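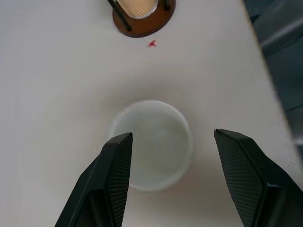 Rutilio Cervantes has been making tableware at Tirkar for long enough that he no longer keeps a sample shelf. The samples are all over his house, he says, and his sister has most of the rest. What he likes best, and what we spent most of an afternoon talking about, is the plain round container. No lid, no handle, no pattern. Set a white one down on a pale tabletop and look at it from straight overhead, and there is hardly anything to see except a thin bright rim and a soft gray shadow spreading out around it. Cervantes could talk about that rim all day, and I would happily let him!

"People think the shape is the hard part," he told me. "The shape is a circle. I can draw you a circle. The rim is where I lose sleep. Too thick and it looks like hospital ware. Too thin and somebody chips it the first week, and then they call me."

He started out in Tomthorpe, glazing bathroom tile, and moved over to bowls and pots when a friend asked for something to keep salt in. That first one was too deep. You had to put your whole wrist in to reach the bottom, and he still laughs about it. The version he sells now, the 416, is the one he kept coming back to after making the 415 a little too narrow for a big hand.

"My hand fits, my mother's hand fits, a kid's hand fits. That was the test. We had 3 sizes on the kitchen table and everybody just reached in."

I asked him about white, because white gets called boring and I have never understood why. He lit up.

"White is never white! You put it by a window and it goes blue. You put it near a plant and it goes green. I had a customer send one back because she said it was green inside. I told her to carry it into the hallway and look again. She kept it."

His business partner, Gaëtan Le Goff, handles the kiln and most of the arguing. Le Goff joined us near the end, with coffee, and wanted it on the record that he had been against the smooth inside. He wanted a ridge around the base, something for a spoon to catch on.

"I lost," he said. "Then I washed one. One wipe and it was clean, no gunk in a corner, and I stopped talking about the ridge." Cervantes says he brought it up again in July.

So what do people put in them? Salt, still. Keys, hair ties, olive pits, the screws left over from a bookcase. Cervantes keeps one on his desk for whatever comes out of his pockets, and he empties it when it gets full – or when he can't find his bus card.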